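4.2 What the technicians did with the time

Before the cell arrived, the Skidotgate refurbishment shop stripped desktop computers by hand, and had handled 3,653 of them by the end of December. Management expected the robot to free people for "higher-value work". Farina, our longest-serving informant, asked which work that was and is still waiting to hear. 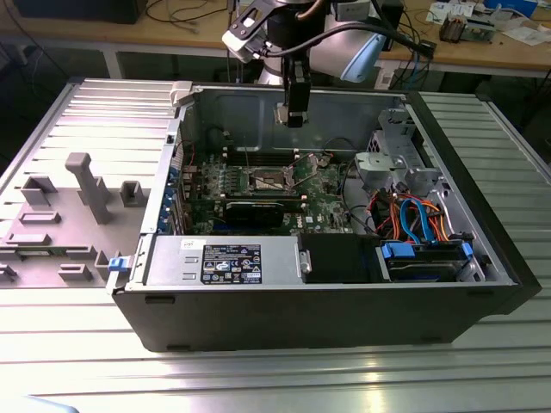
Figure 3. Desktop case opened for work at the robot cell.

Much of the freed time went on the robot. Technicians learned to lay each case down the way the arm liked it, and to be on hand when it disliked something anyway - a duty that appeared on no rota. Leiva called this "babysitting with a torque setting". Two of his colleagues rather enjoyed it, and one asked for a pay grade to match.

Sore wrists were mentioned less often in the second round of interviews. Boredom was mentioned more, chiefly by those who had been quickest with a screwdriver.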